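Posted 2024-04-17 by Iida Tikkanen
Last updated: same day, 16:40

Ticket 2626: Hurkora two-arm kit, right gripper stops short of plates

Reported by Aleksi Huttunen, Zamar evaluation bench. Kit on trial from Nieminen, firmware build 343.

Symptom
During the dish rack task the right arm halts before closing on a plate and logs "target depth invalid." Left arm completes its own moves. Fault appears at 80 percent speed and above. At lower speeds the log is clean.

Step 1. Check the layout
Rack is near the middle of the tabletop, slightly back, with the four plates upright in separate slots, dark gray at the left through to pale mint at the right. Dish soap stays at the rear left corner and the detergent tub at the rear right. Both grippers open before the run is started.
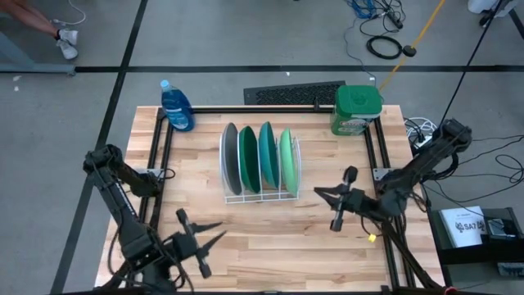

Step 2. Check timing
Aleksi exported the joint log. Depth readings for the right arm arrive nearly 600 ms behind the joint positions at full speed. Left arm shows no lag.

Step 3. Workaround
Set the right arm speed limit to 60 percent in the task file and restart the controller. Do not change the left arm limit. Recalibrating the right arm had no effect on the lag.

Status
Log sent to Coralie Bolger at Nieminen. She confirms the lag on her own bench with the same build. Fix is planned for the next firmware. Ticket stays open until we have retested at full speed.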